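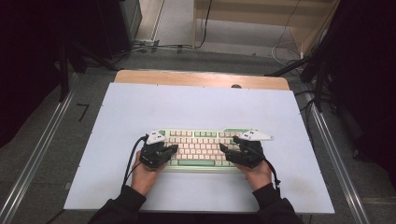

Progress report on the Burnus typing room
Prepared by Sanaa Ouali for the Verbeke fund

First of all, a very warm thank you from all of us at Undden! Your grant has carried us through September in good shape, and I'm glad to have so much to tell you (forgive me if I go on a bit, I usually do).

Where the money has gone

The biggest share went on keyboards. We had budgeted for 13 and we have all 13, ordered through Tondis, who were very patient with my many emails about colors and key feel. We wanted something with real, springy keys for our adult beginners, many of whom have only ever typed on a phone, and something cheerful enough that they'd like sitting down to it.
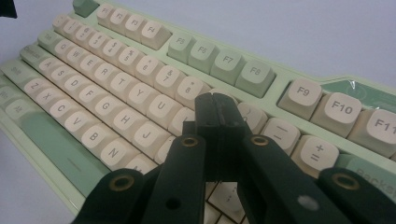

Choosing a two-color set has helped the lessons more than I expected. Our teachers like to give directions by landmark, and the cream and mint keys make that easy. When someone is looking for F5, we can tell them to go along the top row until the cream keys change to mint, and there it is, with F6, F7 and F8 right beside it. Backspace is mint as well, and I don't have to tell you how often a beginner goes hunting for Backspace!

The lessons themselves

We run two levels at the moment. The first stays with the letter rows for three weeks, and the second brings in numbers and symbols, starting with the left-hand side, where the exclamation point, the at sign and the dollar sign live. The at sign gets a whole evening to itself, what with everyone wanting to write email addresses.
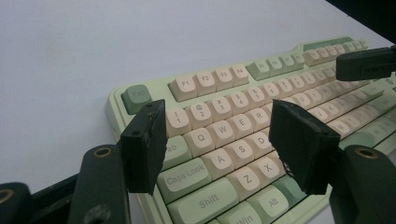
What comes next

We have $1,000 left, and with your blessing I'd like to put it toward printed practice sheets and better chairs. I'll send the quotes as soon as I have them.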